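Washing machine stops mid-cycle and won't drain: log and fix

Status: closed
Opened: Tue 11 March
Machine: Grinus front loader, 47 litre drum, bought second-hand in Borkatdale
Fault: stops with water in the drum, drain light flashing

I kept this log as I went along and have tidied it up in case it helps anyone with the same machine. I'm not an engineer. If you are unsure about water and mains electricity, get somebody in.

First signs. The machine had been taking longer than usual through most of February. A normal cotton wash ran over, and the towels came out heavier than they should. I put it down to overloading and cut the loads in half, which made no difference. Then it stopped altogether before the final spin with the drum part full and the door locked. The drain light flashed 4 times, paused, and did it again.

The manual lists that pattern as "check drain" and leaves it there. The Grinus helpline told me to switch off at the wall, wait and try again. I did this twice. Both times the machine hummed for a bit, moved no water and went back to flashing.

Step one, getting the water out. I switched off at the wall, turned off the tap and opened the little flap at the bottom right. There is a short rubber hose behind it with a bung in the end. I used a roasting tin, because a bucket won't go under. It took a lot of trips to the sink. Put old towels down before you start.

Step two, the filter. It unscrews anticlockwise and was very stiff. In it I found a hair grip, a lump of grey fluff and part of a clothes label. I cleaned it under the tap with an old toothbrush and felt inside the housing for anything left behind. The pump blades turned with a finger, in little jerks, which the manual says is normal. I put it all back and ran a rinse. Same fault, same flashes.

Step three, the waste hose. I pulled the machine out and checked for kinks. The hose was slightly flattened where it had been pushed against the wall, so I straightened it. I then took it off the sink spigot and held it over the roasting tin while running the drain programme. A weak dribble came out, so the sink pipe was not the cause. I stopped there for the night and left the hose off.

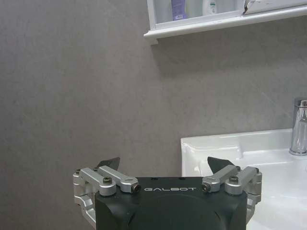
GALBOT lettering in white on the black housing.

Step four, the sump hose. This is the fat ribbed one between the bottom of the drum and the pump. On this model you reach it by laying the machine on its front on a blanket, with the power and water disconnected. The clip is a spring type and comes off with ordinary pliers. Inside the hose was a child's sock, folded over, with almost two years of sludge packed behind it. Water could get past, but very slowly. I washed the hose out in the bath and checked it for splits by holding it up to a lamp.

Step five, the pump. Since it was all apart I took the pump out as well. It is held by three screws and one plug. The blades were clean but there was some play in the shaft. Grinus wanted more than I paid for the machine, so I ordered a Kawaguchi pump from a spares shop. The screw holes lined up. The plug was a different shape and needed the short adaptor lead, sold separately. Check this before you order, as mine held things up by several days.

Step six, putting it back. I refitted the hose with the clip facing the same way as before, stood the machine up and levelled the feet. I ran a rinse with the drum empty, then a full hot wash, with dry kitchen paper under the pump. The paper stayed dry. The spin reached full speed and the flashing has not come back.

Left to do: the door seal has a small tear at the bottom. It doesn't leak yet. Gridus do one that is listed for this model and I will add a note when it is fitted.

Comments

Same flashes on mine and it was the filter, so do try that first. Also had a hair grip in it.

Which way does the spring clip go? I've got mine off and can't remember.

Reply: ears pointing towards the back panel, or you can't get the pliers on it again.

Mine is the 600 spin version and the pump has two screws, not three. Otherwise the same. Thanks for the tip about the adaptor lead.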